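Putting Small Things Away: A Study of Open Bin Storage for Toys in a Shared Playroom

Student Project Report
Course: Household and Interior Studies, Second-Year Project
Prepared by: Obaidul Sheikh
Project advisor: Régis Aubert
Submitted: Tuesday, July 14, 2020

Summary

This report presents the findings of a project on the storage of small toys in open plastic bins. The project considered the choice of bin, the surface on which it stands, the position of the toys in relation to it, and the effect of a patterned setting on the ease with which small items are found. The work was carried out in June and forms part of the Waster project, under which second-year students study everyday tidying tasks at small scale. The report recommends a single open bin without a lid for small figures and vehicles, a floor surface chosen for contrast with the toys, and a regular check of the bottom of the bin.

1. Background

Families using the Talukder playroom had reported that small toys were regularly left on the floor at the end of the day, although shelves with lidded boxes were available along one wall. A short survey was distributed to parents and carers. The replies indicated that lids were the most common complaint. Children were willing to drop a toy into a container but were less willing to open one, and adults who tidied after them tended to leave the lids off in any case.

A second complaint concerned loss. Figures and vehicles small enough to fit in a child's palm were difficult to see on the playroom floor, which has a mottled finish. Several respondents wrote that they had stepped on toys before they saw them.

The playroom holds a register of its toys, which at the time of the survey listed 360 items. The register does not record size. A review of the entries suggested that a large share would qualify as small under the definition used in this report, namely any toy that an adult can enclose in one hand.

2. Aims

The project had 2 aims. The first was to establish whether an open bin placed directly on the floor, within reach of the toys, is suitable for small items. The second was to describe how the floor and wall finishes affect the visibility of those items before they are put away.

The cleaning of toys, the storage of soft toys, and the storage of games with loose parts were outside the scope of the project. These subjects were treated in the earlier Bomside report and are not repeated in these pages.

3. Materials and Setting

The setting was a small floor area with a marble-patterned finish in beige and gray, bordered on three sides by papered walls. The wallpaper carries blue ribbon bows, pink and blue flowers and green sprigs. A decorated setting was preferred to a plain one on the advice of Mr. Aubert, who observed that children's rooms are seldom plain and that results obtained against a white wall would be of limited use to the families concerned.

The container was a rectangular bin in blue plastic, open at the top, with ribbed sides that narrow toward the base. The toys considered were a small pink pig and a small toy vehicle.

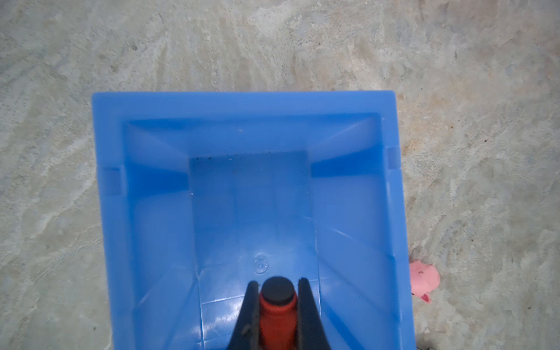
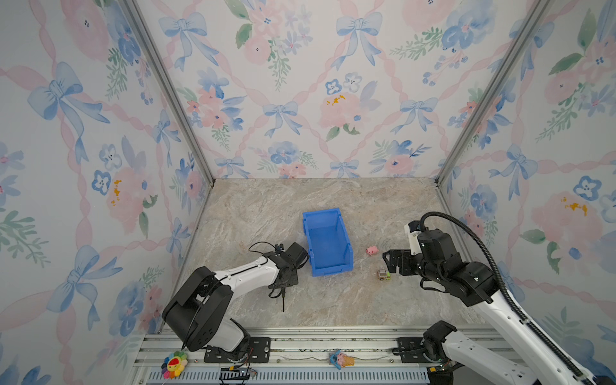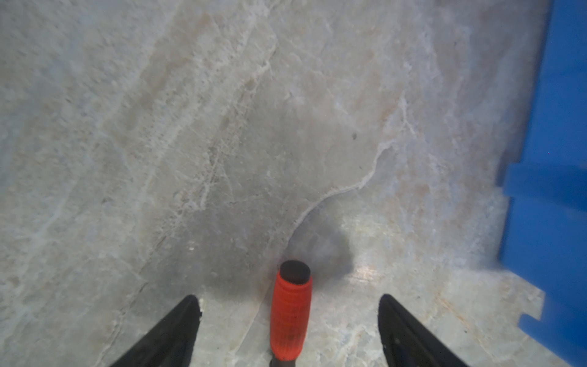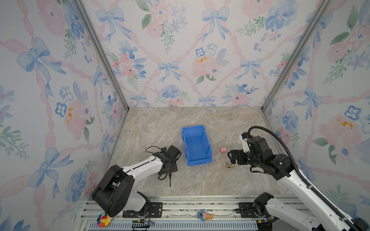

Figure 1. The storage bin and its setting. First picture: interior of the bin, with the molded number 6 on its base. Second and fourth pictures: the bin on the floor, with the pig and the toy vehicle to its right. Third picture: detail of the marble-patterned floor.

4. Observations

4.1 The bin

The sloped walls of the bin were considered an advantage. A toy released near the rim is guided toward the base, and no ledge is present on which a small item could rest out of sight. The wide rim provides a clear edge for a child to aim at and a comfortable hold for an adult lifting the bin.

The color was judged suitable. A strong blue is easily found in a room of pale finishes, and pink or gray toys stand out against it when the user looks down into the bin.

The base requires some attention. A few small dark specks were noted where the base meets the wall, together with a white speck elsewhere on the base. Dirt of this kind is simple to remove with a damp cloth but is easily overlooked once the bin is full. The raised number on the base should be wiped with the same care, as fine dust may settle along its edges.

4.2 The floor

The floor finish combines cream, tan and light gray with paler veins. Such a pattern has practical merit in a family room in that it does not show every mark. The same quality works against the person who is tidying. A toy in gray or brown may be taken for part of the pattern, particularly from standing height. The pink pig presented less difficulty than the vehicle in this respect, although its color is repeated in the flowers of the wallpaper.

A plain mat in a single dark color was discussed as a remedy. It was not adopted in the setting but is included among the recommendations.

4.3 The walls

The wallpaper was found to have little effect on the visibility of toys lying well out on the floor. It may have a greater effect where toys rest against the foot of the wall, at which point bows and flowers come down close to floor level. Families with similar paper may wish to keep play away from the edges of the room.

4.4 Position of toys and bin

The bin was placed near the middle of the floor, with the toys to one side. This arrangement keeps the distance from toy to bin short and allows the bin to be approached from any direction. In a full-size room a central bin would present a tripping hazard, and a position at the edge of the play area is preferred.

5. Discussion

The open bin met the principal objection raised in the survey. Its chief weakness is depth. Small toys at the bottom of a deep bin will be covered by later additions, and a child looking for one particular vehicle may empty the whole bin onto the floor. Mr. Aubert suggested that the quantity in each bin be limited so that the base remains partly visible. The author supports this suggestion but has not tested it over a period of use.

The report draws on a single bin and a limited set of toys, and its findings should be read accordingly. A comparison with the Clornier shelf units already in the playroom would be of value.

6. Recommendations

Small figures and vehicles should be stored in open bins without lids.
Each bin should be emptied and wiped every 7 days.
Bins should be of a single strong color that differs from the floor.
A plain mat should be laid where the floor is patterned.
The toy register should be amended to include a size category.

7. Acknowledgments

The author thanks Régis Aubert for his guidance throughout the project, and the parents and carers who returned the survey. Copies of the survey form are held with the Waster project papers and may be consulted on request.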